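Kitchen staff wanted for a study of automated serving work – Bevmont and Asberg sites

Garba runs staff kitchens and night canteens for workplaces that keep long hours. With the engineering office Cinham, we are looking at what happens to a kitchen job when part of the reheating is handed over to a robot arm. We are looking for 29 people who do this work now, or did it until recently, to take part from November.

The work in question is ordinary: open the microwave, put the plate in, set the time, take the plate out, pass it on. In a busy canteen, one person may do this for most of a shift. We want to know which parts of it people would gladly give up, which parts they want to keep, and what new jobs come with the machine.

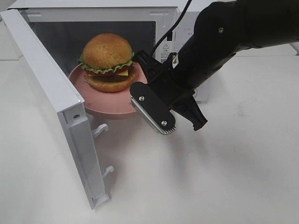 Robot arm at the open microwave, with a toy hamburger on a pink plate.

What you will do

You will attend two sessions of 80 minutes each. In the first, you watch the arm at a microwave and talk through how you do the same task on your own shift. In the second, you work next to it at a practice counter, with toy food and ordinary plates. A staff member stays with you at all times and you can stop whenever you like.

After the sessions there is an interview of up to 60 minutes. We will ask about pace, breaks, who gets called when something jams, and whether your hours have changed since other equipment came in.

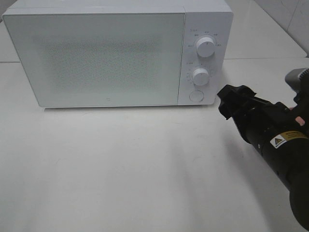 2 min read

The microwave is a countertop model with two knobs and a push button for the door. We chose a plain one on purpose – most of the kitchens we serve have something similar, and we do not want to assume that every site will buy new appliances.

Who can apply

You should be 18 or older and have at least six months in a canteen, hospital kitchen, school kitchen or similar. Part-time and agency workers are welcome. No technical background is needed. If you supervise others, please say so, as supervisors will be interviewed separately. 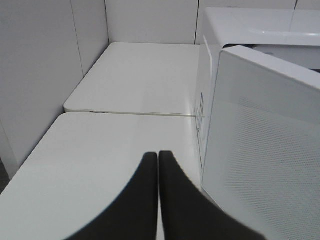

Staff Bulletin, Issue 29, p. 4

Pay and time off

Sessions and interviews are paid at your normal hourly rate, and travel is covered. Garba employees take part during working hours, with their shift covered. Your answers go to the study team only. Managers receive a summary without names, and taking part or declining has no effect on your contract. No positions will be cut at either site while the study is running.

How to apply

Send a short note with your current job, your usual shift and the site you prefer to Thierry Besson, staff office, Bevmont. Paper forms are at the front desk in Asberg until 4 p.m. Questions about the equipment go to Hervé Rey at Cinham.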